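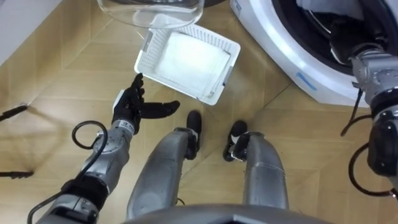 A white laundry basket and a front-loading washing machine on a wooden parquet floor.

Sullum publishes first-year results of reading support scheme in Henby primary schools

Sullum, the literacy charity, has published results from the first year of its paired reading scheme in Henby. The scheme placed trained reading tutors in 42 primary schools and covered pupils in Years 2 and 3 whose decoding scores fell below the threshold set by their school.

A total of 1612 pupils were enrolled at the start of the autumn term. Of these, 1481 completed both the November assessment and the summer reassessment and are included in the analysis. Pupils who changed school or missed either assessment were left out of the results but kept their tutoring place.

Each pupil received five sessions a week during term. Sessions took place in school hours and used decodable texts supplied by Ung, the educational publisher. Assessment data were processed by Stamico, which had no part in delivering the tutoring.

"The main finding concerns attendance," said Chaimae Erraji, head of research at Sullum. "Pupils who attended most of their sessions made larger gains in word reading than those who did not. Gains in comprehension were smaller, and the report sets out the limits of the data."

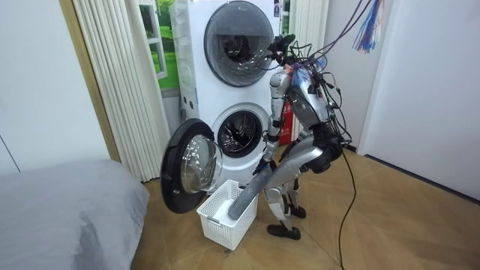
Will pupils be held back a year on the basis of their scores?
Scores are used only to allocate tutoring. Decisions about year groups remain with the head teacher and the family.

In the second year the scheme will extend to Year 4. The assessment timetable will not change. Tutor training will include an added unit on vocabulary, written by Eglė Paju, who leads the programme in Henby.

Schools wishing to join should return the registration form to the Sullum office by noon on Thursday. The full report, including the tables and the assessment protocol, is available on request.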